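Print this page | E-mail this page

Table and Glassware Inspection Checklist, with Comments
Prurkmont Shared Workroom, Table 2
Posted 9/13/21 by the Prurkmont workroom desk

Go down the list in order. Mark each item OK, FIX or GONE. "Sort of" is not a mark, although it was the most popular one in August.

SECTION A. THE SURFACE

1. Blue tape lines lie flat, with no lifted corners.
Comment: FIX. Two corners had curled enough to catch a sleeve. Press them down first, then replace the strip if it comes up again. Please do not put new tape over old tape. The last table to get that treatment had a topography.

2. Surface wiped, no sticky patches.
Comment: OK on the second try. The first wipe moved the lemon juice from one square to its neighbor, where it was presumably happier.

3. Wooden board sits flat and does not rock.
Comment: OK. Push on all four corners. If it rocks, check underneath for a seed before writing up the board as warped. We have ordered one new board from Plondmont on the strength of a seed.

4. No fruit past its best.
Comment: OK. Two lemons and a lime are the standing allowance for this table. Squeeze each one gently. Anything that stays squeezed goes in the compost and gets replaced the same day.

SECTION B. BOWLS, CUPS AND CLOTH

5. Bowls free of chips and cracks, inside and out.
Comment: Pink bowl OK, pale green bowl OK. Run a fingertip along the rim, slowly. Inspectors in a hurry find chips too, but they find them differently.

6. Cup stored on the white tray.
Comment: OK. The light blue cup is for the table and not for coffee. There was evidence in August that this line needed to be in the checklist.

7. Cloth clean, dry and folded.
Comment: OK. Dark gray was chosen because it hides stains, so unfold it and look at both sides under the lamp. Fold it again afterward. A ball is not a fold.

SECTION C. GLASSWARE

8. Wine glasses either standing well back from the edge or lying down in their tray.
Comment: FIX. The glasses in the dark-edged tray are on their sides as required, but the tray itself belongs one full square in from the corner. It has a way of drifting toward whoever used it last. The standing glass may stay up at the white tray provided there is a hand's width of clear space on the walkway side.

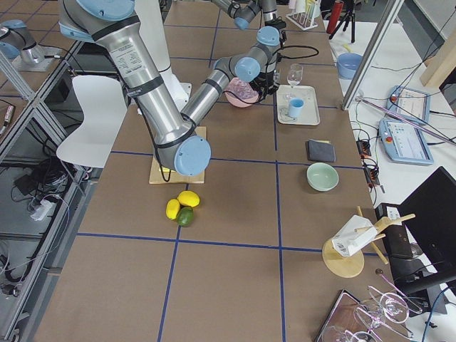
9. Stems checked for hairline cracks.
Comment: OK. Hold each one up to the light and turn it all the way around. Tint on the stem can pass for a crack and a crack can pass for tint, so if you can't decide, it is a crack. Cracked glasses go in the hard-sided bin marked Peñalver, which is the name of the supplier and has never been an instruction.

10. Test tube rack steady, tubes seated.
Comment: OK. Nudge the rack with one finger. One finger is plenty.

SECTION D. STANDS AND WALKWAYS

11. Wooden peg stand upright, pegs tight.
Comment: FIX. One peg turns by hand. Glue is in the Trirovton drawer, under the other glue, which is dry. Take off whatever is on the stand before you start, and leave it overnight before you put anything back.

12. Boxes on the stand have their labels on.
Comment: OK. A box without a label is a surprise, and we are not that kind of workroom.

13. Cables clear of the board, the bowls and the standing glass.
Comment: FIX. Slack should run along the far side of the table. Anything hanging over the wooden board gets clipped up before food or glass goes near it.

14. Floor clear for 80 inches on the door side.
Comment: OK once the stool was moved. The stool will be back. Bring the tape measure, as everyone's idea of 80 inches is generous to the stool.

RESULT

Four items marked FIX, none marked GONE. Items 8 and 13 are to be put right before the table is used again. Items 1 and 11 have 8 days. Initial the paper copy on the clipboard and hang the clipboard back on its hook, pen attached. The pen was item 15 until it disappeared.

Contact the workroom desk | Copyright 2021 Prurkmont Shared Workroom | Back to top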